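Ticket: Open day demo, arm stops before the close
Opened by: Fuad Worku
Date: Friday, January 29, 2021
Priority: 2

Visitors from Kirkbridge are due after lunch. In rehearsal the arm reached the white item, then threw a timeout before the close command. Log shows the wait set to 200 ms.

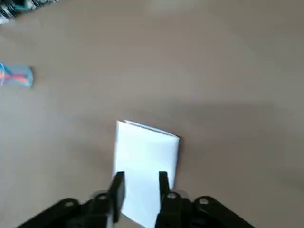 Raised the wait to 1000 ms in the Sollov config and restarted the controller. Same error on the next try – the old value was still loading from the October profile.

Bohdana Hnatiuk: Delete that profile and load the default one. Keep the visitors on the far side of the tape until you have a clean run.

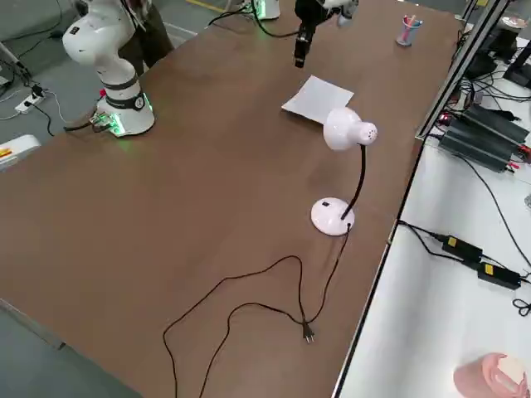
Profile deleted, wait now reads 1000 after a restart. Lamp demo stays second on the program. Leaving this open until the Kirkbridge group has gone.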